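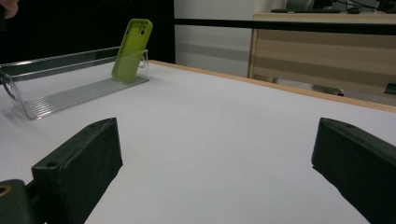
A lime-green phone case in the clear stand on the white table.

I have been on a shelf kick since November, and the rest of the Wallcombe shop crew has been very patient with me! It started with phone cases. We had a whole drawer of them in the back, 34 when I finally tipped them out, and they'd been living in there in one slippery heap (you'd pull one and get four). Customers would ask what colors we had and I'd end up carrying the drawer to the counter like a tray of cookies.

So I went looking for stands. I wanted clear acrylic, long, with a low base and a back tall enough for a case to lean on, and I wanted them cheap. Pushpa Tyagi found a box of them when the stationery place on Robles closed up, and she got us 7 for less than I'd have paid for two new ones. Thank you Pushpa!!

I tried the lime one first, standing up with its back facing out so you get the color and the camera opening right away. I love how it looks against the clear plastic. Poonam Upadhyay thinks we should go light to dark along the wall, and I keep wanting the loud ones scattered in between, so for now we're doing it her way on the left side and mine on the right. Come tell us which you like.

A couple of things if you're helping out front. Please wipe the stands with the soft cloths, the paper towels leave scratches. Cases go back facing out, and don't squeeze extras in behind. The spares are still in the drawer, sorted by phone model now, with labels and everything. Next up is the charging cables, and I'm open to ideas on those.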